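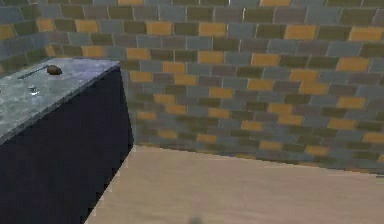 Workshop notebook, Korbridge premises, February 2021. Bench surfaces and colour matching for the Starnitden tearoom counter were reviewed before any further sample mixes were prepared. The client has asked for a lime-based finish on the counter front, to be maintained by its own staff. A grey mottled top over a very dark navy base, set against brick, remains the preferred combination, and the trial colours were selected accordingly.

Batch 17 was mixed with the Paterson pigment at the lower dose. It dried to a chalky blue and has been rejected. Batch 22 received a second coat after 40 hours and was burnished by hand – the colour is acceptable, although the sheen is uneven near the lower corner of the board. Colleagues are asked not to wax this board until it has been compared with the Farnusport sample.

Remaining lime putty: nearly 29 litres, stored under water in the covered tubs. The older tub dates from August and should be used first. The sieve needs a new mesh.

To do: label the boards on the reverse, record the workshop humidity each morning, and confirm with the client whether the kickboard is to be included in the quoted area.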